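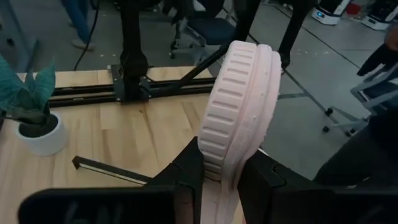 鞋头朝上的浅粉色运动鞋

舞蹈怎么写在纸上?

一首歌可以写成乐谱,隔了很多年,别人照着谱子还能唱出来。舞蹈也有自己的谱子,叫做“舞谱”。会看舞谱的人,没见过一支舞,也能照着纸上的符号把它学出来。

为什么要有舞谱

很多舞蹈是老师跳一遍,学生跟一遍,这样一代一代教下来的。这种办法很好用,可是人会忘事。老师今天抬左手,过几年可能记成了右手。学生再教给自己的学生,动作又变了一点点。要是中间有一代没人学,这支舞可能就找不回来了。

录像能帮上忙,但也有看不清的地方。前排的人会挡住后排的人,宽大的裙子会遮住脚。录像记下的还是某一次表演,那天有人跳错了一步,错的那一步也录了进去。舞谱记的是编舞的人想要的动作。

古时候的舞谱

中国古代就有人用文字记舞。在敦煌发现的古代文书里有几份舞谱,上面一行一行写着“令”“送”“舞”“挼”这样的字,每个字代表一种动作或一段动作。当时的人一看就明白,可是后来没有人接着教,现在的研究者还在讨论有些字到底该怎么跳。

三百多年前,欧洲的宫廷里流行另一种舞谱。它像一张从屋顶往下看的地图,纸上弯弯曲曲的线是跳舞的人走过的路,线两边的小记号告诉你哪只脚迈步、要不要弯膝盖、要不要跳起来。音乐写在同一页的最上面。这种谱子记脚步很清楚,记手臂就比较少。

从下往上读的舞谱

二十世纪出现了一种能记全身动作的舞谱,今天还有人在用。它的样子有点像把五线谱竖了起来,要从纸的下面往上面读。

正中间有一条竖线,代表身体的中间。左边的动作写在线的左边,右边的动作写在线的右边。离中线最近的一栏写身体的重心放在哪只脚上,再往外依次写腿、躯干和手臂。

每个符号能告诉你四件事:
写在哪一栏,说明是身体的哪个部分在动。
符号的形状,说明往哪个方向动。
符号里面的花纹,说明高低。画斜线是高,中间点一个点是中,全部涂黑是低。
符号的长短,说明动作要用多少时间。符号长,动作就慢;符号短,动作就快。

举个例子。一个向前的符号,全部涂黑,写在中线右边最近的一栏,占一拍长。意思就是:用一拍的时间,右脚往前迈一步,膝盖弯着。

谱子要写多久

写舞谱很花时间。Zornberg舞团有一部舞剧,记谱员坐在排练厅边上,先用铅笔打草稿,回家再抄清楚,抄完一共1478页。同一时刻台上有好几个人在跳,每个人都要有自己的一行谱。Zornberg的资料室现在收着3246份舞谱,短的只有一页,是给小朋友跳的圆圈舞。

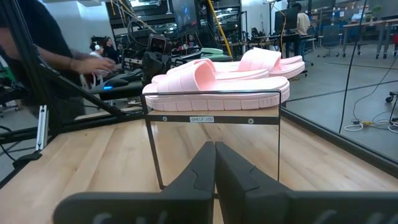

Signe Viklund提醒说,刚学的孩子别急着去背符号,先把一段八拍跳熟,再动手写,写完隔一个晚上拿出来看,自己还能照着跳,就算写对了。她还说,小孩子写谱最容易漏掉的是手臂,因为大家都盯着脚。

自己试一试

你可以自己编一种简单的舞谱。准备一张方格纸和两支颜色不同的笔。

第一步,在纸中间画一条竖线,从下往上标出1到8,每一格是一拍。
第二步,想好几个简单的动作,给每个动作定一个记号。比如三角形是迈步,圆圈是转一圈,小叉是拍手,横线是停住不动。
第三步,左脚左手的动作写在左边,右脚右手的动作写在右边。两支笔一支写脚,一支写手。
第四步,在纸的角落写清楚每个记号的意思。
第五步,把纸交给一个没看过你跳舞的朋友,让他照着跳,你在旁边不要说话。

朋友跳得和你想的不一样,就看看是哪一拍出了问题。常见的原因有这几个:方向没写,不知道往前还是往后;两个动作挤在一格里,不知道先做哪个;忘了写停顿,后面的动作全都提前了一拍。改好以后,再换一个朋友试。

小词典

舞谱:用符号或文字记录舞蹈动作的谱子。
记谱员:专门把舞蹈写成舞谱的人。
重心:站着的时候,身体的重量压在哪里。单脚站立时,重心就在那只脚上。
八拍:跳舞时常用的数法,从一数到八,再从头数起。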